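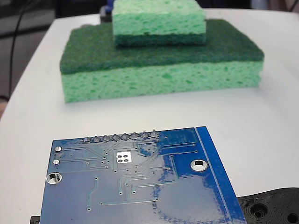
23 April 2023

Dye bench, second round of greens. Very happy with this one! The cotton we mordanted in February finally got used, and the color is miles better than the flat olive we were stuck with all winter.

Recipe as run: weld first, kept well below a simmer, then straight into the indigo vat for short dips with a long airing between each. 5 dips for the darkest skein, fewer for the rest. Chaltu wanted to stop at two and she was right about hers, it's a lovely sharp spring green. Loan is calling the dark one Lục and I think the name is going to stick.

Weld bath: 1,000 g dried plant, the Clalley batch, chopped finer than last time. Chalk added once the color started to come. I also tried a small pot with the older Pirkano stuff and got a brownish yellow, so that goes in the compost. Maybe it was stored too warm -- the bag had been over the radiator at Bemside.

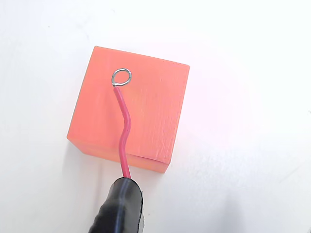

Orange block on the white tabletop.

Vat notes: pH dropped to 9 by the afternoon and the dips were getting weak and streaky. Tươi fed it with a little lime and fructose, stirred slowly, lid on. The next dip came out yellow-green and turned in the air just the way it should. I could watch that all day.

Rinsing took forever. Edmund has a theory that our tap water is dulling the yellow, and he wants a side-by-side with rainwater. Worth doing, small skeins only. Thảo has the spare cotton.
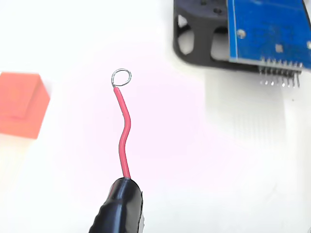
Can the indigo go on before the weld?
It can, and plenty of dyers work that way, but the final shade is harder for us to judge with blue underneath. We're staying with yellow first until the samples are done.

Still to do: lightfast strips in the south window (half covered with card), wash test on the dark skein, copy the dip times onto the tags before they get lost again. Next bath I want to try silk -- same weld, same vat, much shorter dips.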